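Grocery unpacking (robots)

Grocery unpacking is the household chore of getting food out of the bags it came home in and into the bowls, drawers and shelves where it lives. On this wiki it gets its own article because it's one of the chores people ask me about most, usually as "so can a robot do that yet?" My short answer is sort of, slowly, and with somebody standing by. The long answer is the rest of this page, and I've tried to keep my grumbling to a minimum.

Why it's harder than it sounds

I used to think the fruit would be the hard part. Fruit bruises, it rolls, no two pieces are the same size. But picking up a single orange from a bare table is something a decent arm can do pretty reliably now. Bags are the real headache. A thin plastic bag has no shape of its own, so every time a gripper touches it the whole thing moves -- the rim folds over, the sides cling to whatever is inside, and light bounces off the film in ways that mess with the depth readings. A person just hooks two fingers in and shakes it open without thinking. I've watched a robot spend two minutes on the same move and end up with a pinch of plastic and nothing else.

Knots are worse. Most of the setups I've read up on skip them completely and start from a bag that a human has opened already, and I wish more of the write-ups would say so in the first paragraph!

One arm or two

There was a long stretch when everybody tried this with one arm, since one arm is cheaper and there's a lot less to go wrong. I was on that side of the argument myself. What changed my mind was watching a single gripper lift a lemon and take half the bag up with it. With two arms you can have one hold the rim while the other goes in, or let both work the opening from opposite sides. The price is that they have to stay out of each other's way, and over a small bag there isn't much room for two wrists.
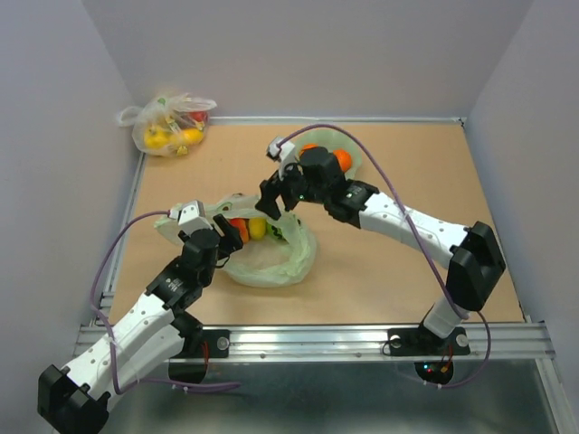

Home Chores Team, Garkusdale Robotics Club

Two grippers at an open bag of colorful items, with a bowl of orange fruit behind them, is pretty much the standard layout for this chore in our pages. The pale green bag is a tough one for cameras because you can see the board right through it. Colorful items help a lot, and I'd love to see the same thing tried with potatoes in a brown sack.

How it gets scored

Our club uses a home-grown score sheet called Vasine. An item counts if it gets from the bag to the bowl without being dropped or squashed, and the bag has to stay on the table. In November we logged 500 tries at single items, and 141 of them failed. Most of the failures were the gripper grabbing film along with the fruit (we call that "double pinching," and I know it's a silly name). The rest were a mix of drops, missed grabs and the arms stopping because they'd gotten too close to each other.

People argue with me about whether that's good or bad. For a club I think it's terrific. For a kitchen it's nowhere near good enough -- picture anybody in your house fumbling that many apples.

Training it

The Uysal method, named after the folder it was first saved in, has a person steer both arms through the job over and over, and the software learns from the recordings. It copes with crumpled bags much better than the older Firkska scripts did. Those wanted the rim in a known spot and simply gave up if it wasn't there. On the other hand, Firkska was easy to fix when it broke, and I still miss that.

So, can they do it yet?

Moving fruit from an open bag to a bowl, on a clean board with good light: yes, a lot of the time. A full shopping trip with eggs, a wet lettuce and a bag of flour: no, and I wouldn't leave one alone with my eggs. Putting things away afterward is a separate chore and has its own article, see Fridge stocking.

See also: Bag opening, Dish loading, Laundry folding, Two-arm setups

Last edited February 4, 2021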